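Lab Methods for Manipulation, Week 6
Comparing hand-held grippers: wrist camera, finger shape, and what to log

Bring this handout with you on the day. You will need the table on the shared sheet, a pencil, and the gripper your pair signed out. If you missed last week, read the Week 5 notes first, because I won't go over the mounting bracket again.

Where we are

So far we have looked at arms. We ran the same pick on two arms with two controllers and argued for most of an hour over which one was "smoother." That argument was great fun and also a bit of a mess, as we hadn't agreed on what smooth meant before we started! This week we do the gripper end properly, with the measures written down first.

We have two hand-held units to compare. The Skollirar has straight block fingers and a fixed camera. The Borngate has slightly curved fingers and a camera on a hinge. Both record to the same kind of card, and both can be replayed through the controller in the Clestcombe lab, so any difference in the replays should come from the hand and the person holding it (mostly the person, in week one).

Words we will use

Opening: the distance between the inner faces of the fingers, in millimeters.
Closing point: where the two inner faces would meet if you squeezed on nothing.
Approach: everything from the moment the tool starts moving toward the object until first contact.
Slip: any motion of the object relative to the fingers after the grip is closed. A tiny rotation counts.
Dropout: a stretch of recording where tracking loses the pose of the tool.

Please use these words in your write-ups. "It kind of wiggled" is slip. Write slip.

What last term's group found

They logged 260 trials on the Skollirar and threw out three for bad calibration, leaving 257. The thing I love in their data is how little the finger pads mattered compared with the approach angle. Pairs who came in low, with the tool tilted well over, had far more dropouts than pairs who came in steep. Their best guess was that a low approach fills the camera's view with plain tabletop and leaves tracking very little to hold on to. A wood grain looks rich to us, but long parallel lines all look alike to a feature matcher when you slide along them.

I think that guess is right, but they didn't test it. You will.

The comparison

Each pair does the same task with both tools: pick up the small foam cube, carry it across the table, set it down inside the taped square. Do ten trials at a steep approach and ten at a low one, then swap tools, then swap people.

Before each block of trials:

Open the fingers all the way and measure the opening with calipers.
Close on nothing and check that the faces meet flat.
Wipe the lens.
Start the recording, hold still for a slow count of three, then begin.

That slow count matters more than it sounds. Tracking needs a still start to settle, and a rushed start spoils the whole trial in a way you won't notice until replay.

After each trial, write down success or failure, slip or no slip, and the approach (S or L). Leave the dropout column blank until you have the logs. Filling it in from memory has never gone well in this class, and yes, I have tried it too.

Reading the camera view

Once you have your recordings, step through a few by hand before you run any script. It is slow and I really recommend it. Ask what tracking could lock onto at each moment: corners, marks, shadows, other objects. Then ask what it should be ignoring. The fingers stay put in the view while the world moves, so they need to be masked, and a mask cut for closed fingers will be wrong when they are open.

Glare is the other thing to watch for. A reflection moves as the camera moves, but it doesn't move the way the table does, so any feature found on its edge is a small lie. You will see this most with the fingers wide open and the tool tilted toward the light. 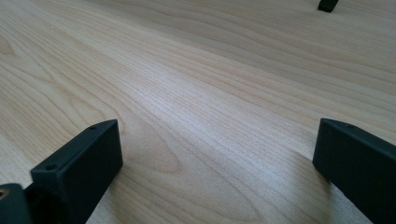 Posted by the course instructor
10 May 2024 | Filed under: Grippers, Lab handouts

Low angle, fingers spread, nothing between them. Try the exercise on this view before you touch your own. The grain makes a nested arch just to the right of the left finger, and that is the sort of curve a matcher might do something useful with. Compare it with the long bands elsewhere. Then look at the pale sheen across the middle and decide whether you would trust a feature sitting in it. The screw holes in the finger tops are tiny dark dots, the one on the right barely visible, and they belong under the mask, every one of them.

Now the small dark thing at the top. Would you keep it as a landmark? Write down your answer and your reason, and we will compare in class. I have changed my mind on this twice.

Replay

Send your files to the Clestcombe controller through the Rutherford queue. Each job gets a slot of 2 minutes, so trim the still parts at the end of a recording, but keep the still start. The queue rejects any file with more than 3276 poses. If yours is too long, split it between trials and never in the middle of a grip.

Watch the replay next to the original recording. Where the arm hesitates, check the log for a dropout at the same time stamp. When the two line up it is very satisfying!

To hand in

One page per pair, plus the filled table. Give the success rate for each tool at each approach, the number of dropouts, and one short paragraph on which tool you would pick for a low shelf and why. If your two tools came out the same, say so and show the numbers. A flat result is perfectly good work.

Reading for next week: the section on finger masks in the Week 5 notes, again, this time with your own recordings open beside it.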